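About Stavham

Stavham refurbishes desktop workstations and sells them to small offices, schools and people who work from home. Timothée Renaud and Monique Pons started the business in a two-room unit, and we now have 260 square meters with a repair area, a parts store and a front counter.

What we do

Most of the machines we take in come from offices that are replacing their equipment. Each one is opened, cleaned and checked before we decide whether to sell it whole or keep it for parts. Processors are a large part of the work — we take them out, clean off old thermal paste, look over the socket pins and fit fresh paste before the cooler goes back on.
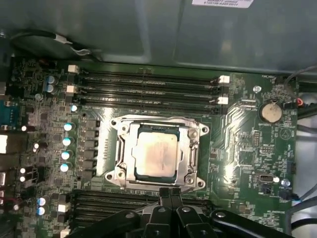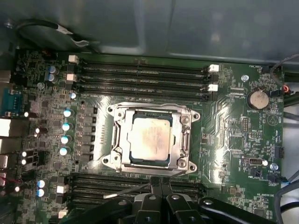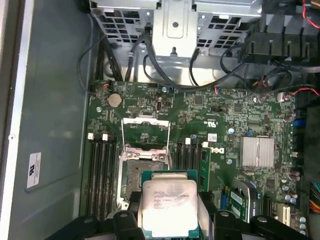

Workstation boards with the processor seated in the first two photos, and an Intel Xeon held just above the board by the open socket in the third.

Who we are

Albane Lacroix runs the repair area and trains new technicians. Gerrit Van Rooij buys in equipment and looks after the parts store. Timothée Perrin answers the phone and handles returns. Monique does the accounts, and Timothée Renaud still repairs power supplies when he gets the time.

Warranty and visits

Every workstation has a 90-day warranty covering parts and labor. Memory and processors sold separately have the same cover.

The counter is open every weekday except Friday, when we take deliveries. Please call ahead if you have more than two machines to drop off.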